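Taller > Acabados > Superficies de trabajo

Cómo aplicar aceite duro a un tablero de mesa

El procedimiento sirve para tableros macizos de haya, roble o fresno de hasta 200 cm de largo. Para superficies mayores conviene trabajar por mitades, con la unión siguiendo la veta. No es válido para tableros ya barnizados, que deben decaparse por completo.

Material: aceite duro de dos componentes (aquí se ha usado Lakari mate), lijadora orbital, discos de grano 80, 120 y 180, espátula de plástico, almohadilla blanca y paños de algodón sin apresto.

Preparación

Lijar con grano 80 solo si quedan marcas de cepillo o restos de cola. Pasar después a 120 y terminar con 180. Un grano más fino cierra el poro y reduce la absorción. Entre pasadas, aspirar; el aire comprimido deja polvo dentro de la veta. Humedecer el tablero con una esponja escurrida, dejar secar dos horas y repetir el último grano a mano, sin presión.

La humedad de la madera debe estar por debajo del 12 %. La temperatura del local, entre 18 y 24 °C.

Mezcla

Pesar los dos componentes, no medirlos por volumen. Para un tablero de 200 × 90 cm bastan 60 g de mezcla por mano. Remover dos minutos y dejar reposar otros cinco. La vida útil del preparado es de cuatro horas; lo que sobre no se devuelve al envase.

Aplicación

1. Verter la mezcla en el centro y extenderla con la espátula en el sentido de la veta.
2. Trabajarla con la almohadilla hasta que el tono sea uniforme.
3. Esperar diez minutos. Si aparecen zonas secas, añadir producto únicamente en ellas.
4. Retirar todo el sobrante con paño. La superficie no debe quedar pegajosa al tacto.
5. Tratar los cantos y la cara inferior en la misma sesión. Un tablero aceitado por una sola cara se alabea.

Los paños usados pueden inflamarse solos. Extenderlos al aire libre o sumergirlos en agua antes de tirarlos.

Segunda mano y curado

La segunda mano se da a las 24 horas, con la mitad de producto. En maderas claras suele ser suficiente; el roble ahumado puede pedir una tercera. No apoyar objetos durante dos días ni usar agua durante siete.

Mantenimiento

Limpiar con jabón neutro muy diluido. Los cercos se corrigen con grano 240 y una gota de aceite, difuminando hacia fuera. En uso intensivo, repasar el tablero entero cada mes de mayo, antes del calor.

Texto: Aslak Isaksson. Revisado el 18 de agosto.

Etiquetas: madera, aceites, tableros, mantenimiento
19 comentarios · Compartido 200 veces
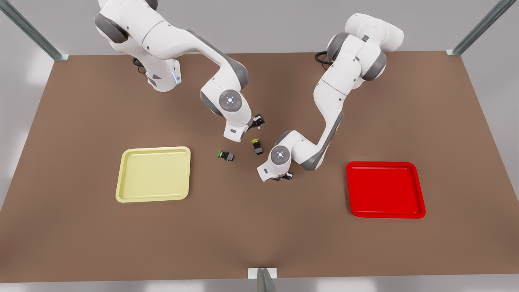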